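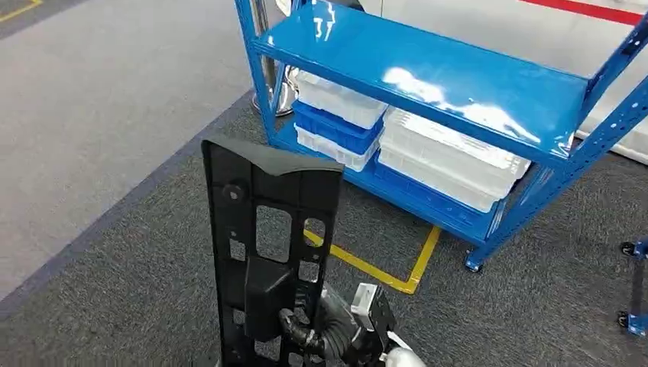

Hobby builders spend too much on arms and too little on what the arm is supposed to reach. I have held this view since my second year at the Wosside shared workshop, and the third has made it firmer.

Consider the usual order of purchases. A member saves for an arm, mounts it, gets the joints calibrated, writes or borrows a grasping routine, and then points it at whatever the workshop has lying about. The first week goes on tuning. The second week goes on more tuning, and by then the member has concluded that the gripper is inadequate and is reading catalogs. In most of the cases I have looked at, the gripper was adequate. The bin had moved.

Our own job is modest. Molded black plastic automotive brackets have to be picked up, carried and put down in a known orientation. The part is an awkward one: tall and narrow, flared at the top, with rectangular cut-outs of several sizes and a boxy housing standing out from the middle of the face. A grip planned for the flat area lands on a hole if the approach is off by the width of a finger. Vision helps, but black plastic is poor material for a camera, and the openings show whatever happens to be behind them.

What is behind them is the other half of the problem. The blue rack has a glossy finish, and under overhead lights the top shelf throws back white streaks that a threshold filter will take for edges. Translucent bins are worse than solid ones for the same reason, as the blue of the shelf comes through the walls. I would buy opaque bins and a matte rack if I were starting again. Filippos Kouris, who wrote most of our segmentation code, disagrees and thinks a difficult background makes for more durable software. He may be right over a long enough project. I have a Sunday and a few evenings.

The cheapest improvement we made was yellow floor tape. A rack on casters is convenient to sweep under and has no fixed position whatever. With a taped bay it has one, to within the patience of the person pushing it. We logged 200 pick attempts before taping the bay and 200 after, with the same code, and the failures fell by almost half. Locking casters would have done more. A rack bolted to the floor would have done more still, but the lease forbids it.

The second cheapest was cable routing. Corrugated hose protects the wiring and also takes up room near the gripper, where it can curl around the part being held. I now check the hose path at every wrist angle before I run anything at speed. Owino sells a set of clips for this. Zip ties work.

None of this appears in the forums, where the talk is of payload and repeatability. Repeatability of the arm is a property measured against the arm's own base – it says nothing about a shelf that was nudged on Thursday. A builder with 2,000 dollars would do better to spend a tenth of it on tape, stops, diffused lighting and decent bins, and buy the smaller arm.

The Jaton controller firmware we run has a routine for re-measuring fixed markers at startup. It takes 10 minutes and most members skip it. I would make it mandatory, and have proposed as much for April.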